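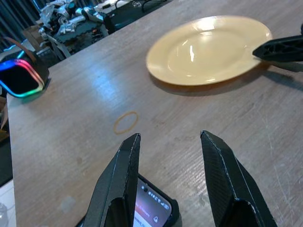
The old salt road leaves Wotinine by the north gate, though the gate itself went long ago and only one stone post is left, built into the wall of a bakery. From there it is 37 miles to the coast at Culent. Carters once did it in two days with a loaded wagon and a night's stop at Baird.

Salt made the road and paid for its upkeep. It was boiled in lead pans on the shore, packed into baskets and sent inland, where every farm needed it for the autumn killing. Each cart paid a toll at the Sidari bridge, and the surviving toll book, which covers a single year, lists 689 crossings. Most were in September and October. In February there were five.

Lucyna Wróbel has spent much of her working life on that book. The clerk's spelling is poor and he wrote over his own mistakes, but he was careful about money and he noted what came back the other way.

"People think of it as a salt road and forget the return loads," she says. "Barley, hides, cheese, a great many cheeses. One man took a church bell down to Culent and was charged double for it. He argued, and the clerk wrote down the argument."

Baird grew fat on the traffic. At its height the village had 11 inns for fewer than fifty houses, and the ones at the top of the hill charged more because the horses could go no further. Two still stand. The Packhorse is a private house now, with the mounting block kept as a seat by the door. The other, the Three Pans, serves lunch until half past two.

The stretch beyond Baird is the best of it for walkers. The road drops between banks taller than a man, worn down by wheels and winter rain, and the hazels meet overhead. Zofia Żak, who farms on the east side, still drives her sheep along it in July to reach the marsh grazing.

The trade ended within a generation. Mined salt came in by canal at half the price, and the pans at Culent went out one after another. The last boiler, Damián Barrientos, turned to curing herring and did better at it than he ever had with salt. His smokehouse is beside the slipway, roofless but otherwise sound, and the road stops at its door.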